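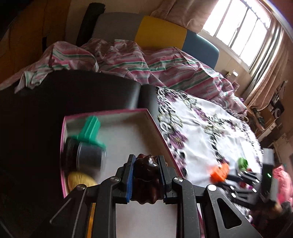 *Gripper holding a small brown lumpy thing over the pink-rimmed tray.*

## Hands-on robotics open day: what can beginners try, and what should I ask?

**folstead_fern**

I just got back from my first robotics open day and I'm buzzing! It was the small one Rallora put on in Folstead, and I went in expecting to stand behind a rope and watch. Nope. They let visitors hold one of the grippers and pick things up with it (photo at the top). I got three tries and dropped two, and I would happily have stayed until they locked the doors.

Now I've heard MacBrayne is having an open day in Hernberg in April, and I'd love to go with better questions in my pocket. I don't have a technical background, I just think this stuff is wonderful. What's worth asking, and is there any trick to picking up the odd-shaped pieces? The brown knobbly one kept turning on me.

**gearsandgravy**

Oh, you're going to love Hernberg! I went last year, and it's bigger than the Folstead day, some 300 visitors when I was there, so go early. Doors open at 9 and the line for the hands-on table was already 33 minutes by mid-morning (yes, I timed it, I had a bus to catch).

For lumpy pieces, turn the gripper before you close it. Look for two sides that are more or less opposite each other and bring the fingers in there. If you squeeze on a slope, the thing rolls as you lift. Those blue pads on the inside of the fingers are where you want the contact, so get the piece well up onto them and don't pinch with just the tips. Close slowly, lift an inch, wait a second, then go. I went from hopeless to pretty decent in a few minutes doing that, and it feels fantastic when it clicks.

Questions I got good answers to:

- Which object gives you the most trouble, and why?
- How many tries does it take before a new task works most of the time?
- What happens if you change the light or move the tray?
- Can I see one go wrong?

Ask that last one for sure. The people at the table lit up, and I learned more from the failed pick they showed me than from the whole slide talk (which you can skip, by the way, it's mostly company history).

**tinbucket**

wear shoes you can stand in. parking at Hernberg is bad, use the lot behind the library

**mossy_lathe**

Agree with most of the above, but I wouldn't skip the talk. The second half had a live demo with sorting small blocks, and you could sit down.

One addition: ask if you can watch someone experienced do the same pick right after you. I did that and noticed they kept their wrist much lower than I did. My next go was so much better!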